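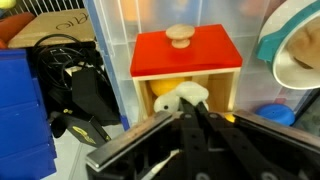 La pinza delante de la caja de la tapa roja, con el peluche blanco dentro

Foro de almacén y logística > Automatización > El brazo en la zona de juguetes: cómo nos ha cambiado el turno

nasska_tarde escribió:
Bueno, prometí contar cómo nos va con el brazo y aquí estoy. Trabajo en Cunwood, preparando lotes de juguetes de segunda mano para ludotecas. Tenemos 1.313 referencias y casi ninguna se parece a otra: peluches, cajitas de madera, cacharritos de cocina, pelotas. En septiembre empezamos a usar el brazo para recoger piezas y estoy encantada, lo digo tal cual.
Lo que más ha cambiado es la espalda. Antes hacía yo todos los agachones del turno, y ahora me paso buena parte de la tarde revisando piezas, emparejando tapas y decidiendo qué se repara. ¡Es la parte del trabajo que siempre me había gustado y para la que nunca quedaba rato!
Lo peor son los blandos. Un peluche metido en una caja se aplasta, gira, se engancha... y toca ir a ayudar.

hopkin78 escribió:
Me alegro por tu espalda, pero a mí esto me suena. En mi nave pusieron dos brazos y a los tres meses el objetivo por persona había pasado de 300 piezas a 479. Las lumbares bien, la cabeza frita. ¿Os han tocado los objetivos?

nasska_tarde escribió:
De momento no. Fasil Mersha, mi jefe de turno, lo dejó por escrito hasta que acabe la prueba. Después ya veremos, ahí te doy la razón.

morkomik escribió:
¿Y con objetos amontonados encima de otras cajas qué tal? A nosotros nos costó una barbaridad. Con cajas iguales iba de maravilla — con cosas sueltas, un drama.

nasska_tarde escribió:
Pues con lo rígido, mejor de lo que yo esperaba. Os dejo otra: está justo encima de la cajita de madera, y al lado queda la ollita blanca y turquesa con una especie de pan encima. Todo eso sobre una caja transparente con tapa, o sea, nada de mesa despejada. 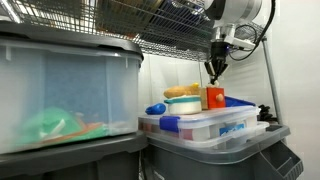
Re: ¿quién le enseña al brazo?

aled_v escribió:
Soy Aled Vaughan, del turno de mañana del mismo sitio, y discrepo un poco de mi compañera. El brazo me gusta, pero se habla poco de las horas que echamos colocando cosas para que practique y apuntando los fallos. Eso es trabajo cualificado y en la nómina sigue poniendo mozo de almacén.

nasska_tarde escribió:
En eso firmo contigo, Aled. Yo he aprendido muchísimo (hace un año no sabía ni lo que era calibrar una pinza) y debería constar en algún lado.

hopkin78 escribió:
Pedidlo ya, antes de que acabe la prueba. Nosotros esperamos y nos quedamos sin categoría nueva.

morkomik escribió:
+1 a lo de la categoría. A nosotros nos la reconocieron después de guardar un registro de incidencias, más de 4.000 líneas en una hoja de cálculo. Un tostón, pero sirvió. Si queréis os paso la plantilla por privado.

aled_v escribió:
Pásala, por favor. La miro esta noche a partir de las nueve.

nasska_tarde escribió:
¡Y a mí! Otra cosa, morkomik: para los peluches, ¿usáis las mismas puntas o las cambiáis?

morkomik escribió:
Las cambiamos por unas de silicona. Se ensucian con la pelusa y hay que limpiarlas cada dos por tres, pero agarran mucho mejor. Te mando también la referencia.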